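Teaching a robot to pick one thing out of a mess, by hand

Mar 28, 2021

A small team at the Farnau workshop has found that a robot arm learns to tidy a cluttered table faster when the people teaching it stop tidying the table first. The result comes from a project called Wilo, which has been running since the fall, and it has the group very excited.

The idea behind Wilo is easy to explain. A person holds a gripper in each hand, the same kind of gripper that the robot arm will later wear at its wrist, and does an ordinary job with it: picks up a sock, moves a spoon, drops a strap into a tray. A small camera rides on each gripper and records the view. Nobody has to steer a robot with a joystick, and there is no robot in the room while the recording goes on. Later, the recordings are used to train a program that looks through the same kind of camera and decides where the fingers should go next.

Teaching this way has been tried in many labs, and the Farnau team is quick to say they did not come up with it. What they wanted to know was what should be on the table.

"We had been so neat," said Celeste Acuña, who leads the project. "We would put one cup on a plain board and pick it up again and again. The robot got wonderful at cups on plain boards. Then we put it in front of a real kitchen counter and it just hovered there, like somebody who has walked into the wrong house."

So in the second half of the work the team made things messy on purpose. They brought in towels, bags, newspapers, packaging, cables, gloves and whatever else came out of closets and backpacks. Each session used a new pile. The person with the grippers was given a short task, such as taking hold of one named item and moving it clear, and was told to do it at a natural pace without straightening anything up beforehand.

Santino Echeverría did many of the recordings himself and became the group's unofficial champion of awkward objects. Straps are his favorite. A strap bends when you touch it, lies flat when you want an edge to grab, and looks quite different depending on which way it has twisted. Soft packages are nearly as bad, and gloves, he says, are a puzzle all their own.
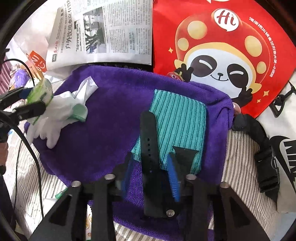
A watch strap held between the ribbed blue finger pads, with a second gripper at work on a soft package to the left.

To compare the two ways of teaching, the team trained two versions of the same program. One learned only from the neat tables. The other learned from the cluttered ones. Both had the same number of recordings to work with, and the recordings were made by the same people using the same tools. Each version was then put in charge of a robot arm and given 58 tries at picking a named object from piles it had never met before.

The version raised on clutter did far better. It picked the right object in most of its tries, while the neat-table version failed on more than half. The gap was widest with soft and floppy items, where the neat-table version often closed its fingers on the cloth underneath and came up with a fistful of towel.

Just as pleasing to the team was how the better version failed. When it missed, it tended to back up a little and come in again from a new angle. No one had written a rule telling it to do that. Natalina Donati, who looked after the training runs, went back through the recordings and found plenty of small second attempts in them. People fumble, reopen their fingers and try again, all in a moment, and they hardly notice. The program seems to have picked up the habit along with everything else.

"At first I was cutting those bits out," Donati said. "I thought they were mistakes and we should only show it the good stuff. Then I ran out of time one evening and left them in, and the next morning the results were better. I ran it three times to be sure. I was so happy I called Celeste before breakfast!"

The group has since checked that point more carefully. They trained a third version on cluttered tables with the fumbles trimmed out, and it landed between the other two. The team now keeps every fumble unless the object falls off the table altogether.

There is a practical side to the finding as well. Clearing and resetting a neat table takes time. With the cluttered method, a session can roll on from one task to the next, and the pile left over at the end of one job becomes the start of another. The team says it now gathers almost 30 usable recordings in the time it used to take to gather half as many — and the people doing the recording like it better, too. Picking up the same cup all afternoon is dull work. Digging through a heap of odds and ends is more like a game.

Using two grippers at once has also helped. In the early sessions the teacher used only one, and a lot of things simply couldn't be done. A bag slides away when you push at it. A cloth drags whatever is lying on top. With a second gripper the teacher can steady one item while reaching for another, the way anyone would with two hands, and the recordings carry that teamwork along with them. So far, only one of the robot arms in the workshop can be paired with another to make full use of it. The comparison described here was done with a single arm, using the view from one side. Tests with a pair are next.

The arms themselves run on a control program the group calls Bravo, written mostly by Abelardo Barrientos and his brother Fermín. Bravo takes the moves chosen by the trained program and turns them into smooth motion at the joints. The brothers spent much of the winter on a problem that sounds tiny and was anything but. A person's wrist can make a quick little flick that the robot's wrist cannot, and when the arm tried to copy the flick it would stall. Bravo now spots moves like that and stretches them out over a slightly longer time.

"My brother wanted to ask everybody to move more slowly," Fermín Barrientos said. "I said no, let them move like people, that is the whole point. We argued about it for a week. He will tell you it was his idea in the end."

Abelardo Barrientos said it was his idea in the end.

The team is careful about what the result does and does not show. All the test piles were put together in the same workshop, by people who had a good sense of what the robot might find hard. The lighting was the same each time. Clear plastic and very shiny objects still give the cameras trouble, and thin cords are hit or miss. Heavy objects were left out, as the finger pads are soft and meant for light things. Acuña would also like to see a much longer run of tests before anyone puts too much weight on the exact size of the gap.

She is less cautious about the general direction. Before the cluttered sessions began, she had expected the extra mess to confuse the program and slow it down, and she had set aside a good part of the spring to deal with that. The trouble never showed up. The program trained on clutter took a little longer to settle at the start and then pulled ahead and stayed there.

One open question is how much mess is enough. A few of the later sessions were so crowded that the teacher could barely find the object either, and those recordings do not seem to have added much. Donati is sorting the sessions by how crowded they are and plans to train a fresh version on each group. She hopes to have a first answer in April.

The other question is about people. So far the recordings come from a handful of teachers, all of them on the team or close to it, and each has a recognizable way of going at things. Echeverría comes in low from the side. Acuña likes to reach straight down. The program seems to have learned a bit of both, and the group wonders what it would make of twenty different styles, or of left-handed teachers, of whom they currently have none.

To find out, they are opening some sessions to people from Vamadau, the neighboring repair shop, whose staff spend their days handling small and fiddly parts. New teachers get a few minutes to play with the grippers before the recording starts. Most are comfortable by the second or third object, Echeverría said, and a few have had to be talked into giving the grippers back.

The team plans to write up the full comparison, including the tries that failed, once the two-arm tests are finished.

Contact the newsroom | Copyright 2021, all rights reserved | Back to top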